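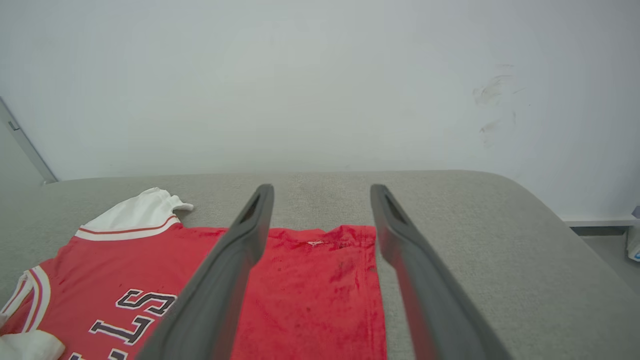 How many clean folds do we want before a garment counts as learned? Our rule is 8 in a row on the same setting, and a dropped sleeve puts you back to nought.

Tipoki folding trials, pre-run check, 2026-03-28
Filled in by Ewan Cosgrove

Stop button: OK. I pressed it twice, I'm like that.
Finger pads: OK, bit of fluff, wiped off.
Wrist cable: needs watching. It rubs on wide turns, so I've capped the speed (Kidus, please don't put it back up!)
Floor clear: OK now. Moved my own bag.
Log saving: OK, carried on from run 2254.
Baseline against new method: same start poses for both, checked.
Spare fuse: none left. Kidus Tufa is ordering more.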